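The Red One and Its Friends: a Shelf of Plastic Things 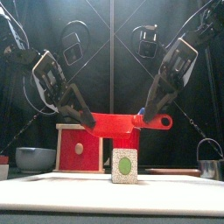 My kitchen drawers have been full of plastic for as long as I can remember, and last August I finally promised my sister that I would either photograph the lot or give it away. Well, I photographed it, and then I kept it anyway! What started as one drawer is now a whole shelf in the back room, with scoops and stoppers and funnels and a good many pieces whose purpose I can only guess at, and I love those best of all. Take the red one, which is the piece people always ask me about. It has a broad, boxy top, a round lower part that shines along one side, and a long flat handle with a hole through the rounded tip, so you could hang it from a hook by the stove and have it brighten up the whole wall. I call it my spout, because it looks like one to me (or like a funnel with a handle on the side, if you squint), but I am very happy to be corrected. Do look at the ribbed collar where the handle begins, with those raised rings. I have a soft spot for that kind of detail, the sort of thing somebody had to sit down and draw.

The little speckled cube standing in front of it, white with black and gray dots, belongs to another corner of the shelf altogether, but I like the two of them together and have stopped trying to keep them apart.

A few words for anyone new to the page. I am Marcelino Fagundes, and I have been picking these things up at yard sales and church bazaars for 33 years. The shelf holds 510 pieces as of my last tidy-up, and I paid more than nine dollars for only four of them, which my family still brings up at dinner. Red is the color I look for first. It keeps its cheer even after years in a dark cupboard, and a quick wash in warm soapy water is usually all it wants (please, no scouring pads, I have ruined some lovely things that way).

If you have a box of odd kitchen plastic in the garage and you'd like it to go to a good home, bring it along to the Kistness swap on 14th March. I'll be at the long table near the door with Peixoto, my neighbor, who collects lids and will talk to you about lids for as long as you let him. Loose handles and pieces missing their other half are welcome too, as I have matched up quite a few over the years.

Next to go up on the page: the green scoops, once I have washed them.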